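Jun 17, 2020

I'd been wanting to talk to Benedikt Stüber for ages, ever since a friend sent me a photo of his hallway. It's maps from the skirting board to the ceiling, mostly pictorial ones, and not a single print from a gift shop. He deals in old maps from a little upstairs place called Zerkeck, and he talks about them the way other people talk about their dogs.

We did this over the phone with a cuppa each. I asked how it started and he laughed.

"With a mistake! I paid 70 dollars for a county map I thought was hand-coloured in its day. The colour was put on much later, and badly. The sea was practically turquoise."

He's still got it, by the way. It hangs near the kettle.
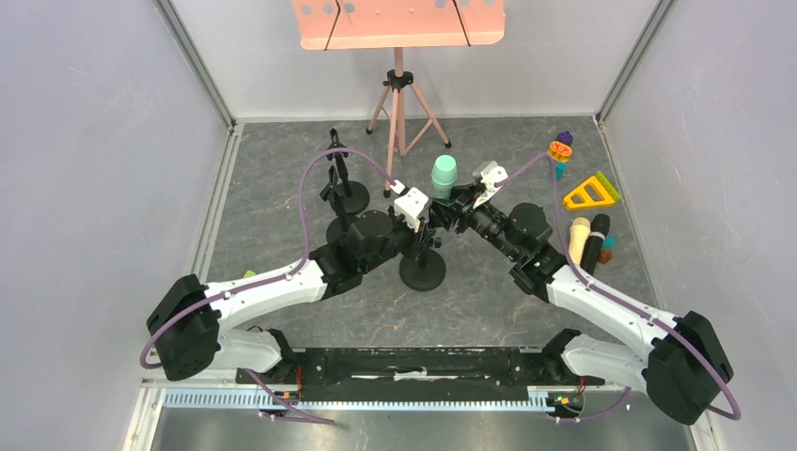 Two robot arms over a grey marble-patterned floor.

These days his favourite thing in the shop is a bird's-eye view of Cestthorpe, done for the railway, with steamers in the harbour and a brass band on the pier. I asked whether the pier was ever that long. (I've been there. It isn't.)

"No, no, the artist has stretched it terribly. Everyone stretched the pier. If the railway is paying you, the pier gets longer and the gasworks goes behind a tree."

I love that sort of thing, and I told him so, and we lost a good ten minutes to sea monsters before I remembered I had questions. What should a beginner look for?

"Paper first. Hold it up to the window. Look for the plate mark, look at the centre fold, look at the back. People never look at the back! I had a Nemmont harbour chart come in with somebody's laundry list on the reverse, all in pencil, and I wouldn't rub it out for anything."

He priced that chart at 220 dollars, laundry list included, and it went to a fellow who wanted it mostly for the socks. 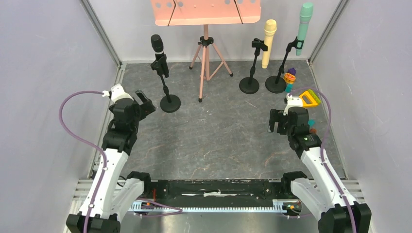 I got a bit cheeky then and asked about the one that got away. There was a long pause, and I could hear him stirring his tea.

"The Adugna atlas," he said finally. "A children's one, 12 plates, every border full of animals. The porcupine looked like a hairbrush. I stopped bidding at 500 and I have regretted it ever since."

Would he go higher now?

"Ask my wife. No, don't ask my wife."

He reckons condition gets too much attention, and that a small tear in the margin has scared plenty of people off a lovely map. Trimmed borders are another matter. He went quite fierce on that one, and on sticky tape, and on anyone who hangs a coloured map opposite a sunny window.

Before he rang off I asked what he's working on. He's sorting a box of school wall maps, the big linen-backed kind, and hopes to have them listed by August. One has a teacher's notes all over the rivers. I've already asked him to put it aside for me.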